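Spent the afternoon deciding what gets to live on the new white table, and I have opinions, friends. First one – a red squeeze bottle cheers up green dishes like nothing else!

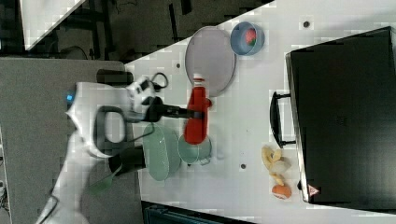 I've wanted a pale green kitchen ever since my aunt's place in Drurneck (she had 100 green things, I swear), so I've been collecting slowly, a mug one month, a strainer the next.

The big round plate isn't green at all, I know, but I love it next to the little blue bowl.

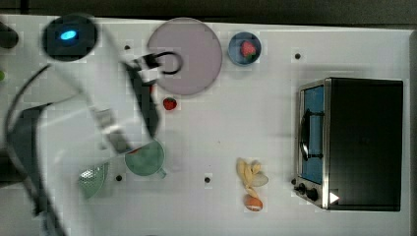

Loukia Balaskas says strawberries belong in a colander until you're ready to eat them, and that bowls are for soup.

She may be right, but one strawberry in a blue bowl makes me so happy.

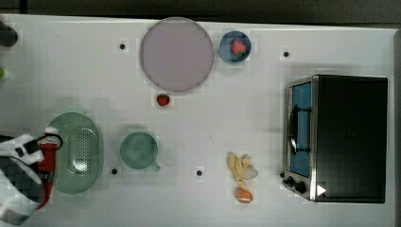 Next up is finding a shelf for the mugs, probably in May, and if you've got a spare green one please holler.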